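Maltside Workshop Notes, September 2022

What we've been trying out: the Elora gripper kit

So the Elora kit has been on my bench for 14 days now, and I've finally got enough to say about it! A few of you asked after the last newsletter whether it's worth the money for a small shop like ours, and my answer is yes, mostly, with a couple of grumbles.

The kit comes from Perkton and arrives as one box: the two-finger gripper, a little camera that sits at the wrist, a bag of screws (41 of them, and I used every one), and a booklet that I wish were twice as long. Putting it together took me one evening. The cable clips are fiddly and I dropped one behind the radiator, where it still lives.

What won me over is the wrist camera. On our old Minhas setup the camera stood off on a post, and the arm kept getting in its own way right when I needed to see the fingertips. With this one you look straight down past the fingers, so you can line up on an edge or a seam without craning your neck around the arm. I do most of my practice runs that way now, just nudging it along and watching the screen.
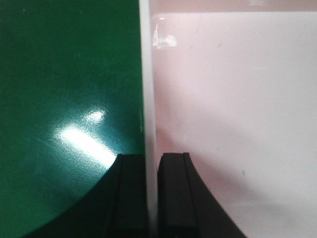

Glare is my first grumble. Anything glossy throws the light right back at you, and the automatic exposure takes its sweet time to settle. I moved my lamp over to the side and turned it down, and that helped a lot — but I'd love a manual setting in the next software update. Matte stuff gives me no trouble at all.

My other grumble is the spare fingertips. A pair costs 20 dollars, which feels steep for something you're bound to wear out, and the shipping on top made me wince. Order two pairs at once if you can.

Over my two weeks I logged 82 practice runs, and the gripper only needed its screws snugged up once. The old one rattled like a cutlery drawer by the end of its first week! I'm keeping the Elora on the bench through October, and if you'd like a turn with it, reply to this email and I'll find you a slot. Bring your own laptop, mine is slow.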